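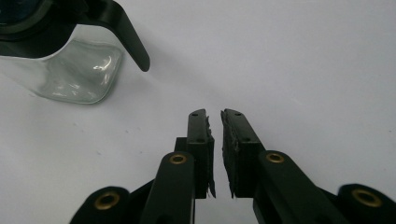
Unit 5: Community Responses to Street Violence
Course handout, revised April 2019

Scope of this unit

The previous unit dealt with police deployment and the limits of arrest data. This one deals with work done outside the police: outreach, mediation, services for families, and changes to the physical condition of a block. The Handham case is used throughout. Read the case packet before the session and bring the map.

1. Terms

Primary prevention is aimed at everyone in an area, whatever their risk. School programs, street lighting and youth jobs fall here.

Secondary prevention is aimed at people at raised risk. Most outreach work is secondary.

Tertiary prevention is aimed at people who have already been hurt or who have already hurt someone. Hospital-based programs and reentry support are the usual examples.

One project may work at more than one level. When you classify a project, classify its activities one at a time. Students lose marks every year for assigning a single level to a whole agency.

Retaliation means a violent act carried out in answer to an earlier one, against the same person or against someone linked to that person. The link may be family, friendship, address or rumor. The definition used in this course does not require that the link be real, only that the attacker believed in it.

2. The Handham case

Handham is a river town with one hospital and a police department that covers the town and two townships. Shootings were concentrated in the Postma district, a grid of rental housing between the rail yard and the old cannery. Three kinds of response were tried there, partly at the same time.

Sistard was an outreach project. It hired adults who had lived in Postma and had standing with younger residents. Workers kept evening hours, attended funerals, and tried to settle disputes before they reached the street. Sistard did not share names with the police. This was written into its agreement with the town and was the most disputed clause in it.

Pradis was a family support office run out of a church annex. It helped relatives of victims with funeral costs, claims for state compensation, court dates and moves to new housing. It took referrals from the hospital and from Sistard.

The third response was a block program run by the town itself. Crews boarded or tore down vacant houses, repaired street lamps and cleared lots. No separate name was given to it, and in the packet it appears under public works.

3. Logic of each response

Outreach rests on the claim that a large share of shootings grow out of disputes that are known in advance to somebody. If a trusted person learns of the dispute in time, it can be cooled or delayed. The weak point is information. A worker who is not told about a dispute can do nothing about it.

Family support rests on two claims. The first is that help is owed to victims whatever its effect on crime. The second is that relatives who are housed, paid and kept informed are less likely to be drawn into retaliation. Keep the two apart in written work. Evidence against the second is not evidence against the first.

Block repair rests on opportunity. Vacant houses give cover for storing guns and for waiting. Dark corners lower the chance of being recognized.

4. Problems of measurement

a) Small numbers. Postma has few enough shootings in a year that a change of two or three can look like a trend. Use several years on each side of the start date.

b) Overlap. Sistard and the block program both began in September. Their effects cannot be separated by comparing the district before and after.

c) Displacement. A fall in Postma may be matched by a rise across the rail line. The packet map includes the bordering streets for this reason.

d) Counting effort. Sistard reported mediations, and its workers decided what counted as one. A conversation on a porch and a week of visits to two families were entered the same way.

e) Survey response. The resident survey went to 600 addresses. Look at who answered before using any of the percentages. Long-term tenants are overrepresented.

5. Assignment

Write a memo to the Handham town manager on whether the Sistard agreement should be renewed. State what the data can support and what they cannot. Address the clause on names directly. Do not propose new programs.

The memo counts for 40 percent of the course grade. Charts go in an appendix. Cite the packet by page number.

Reading for the next session: packet section on hospital referrals, and the Pradis intake form.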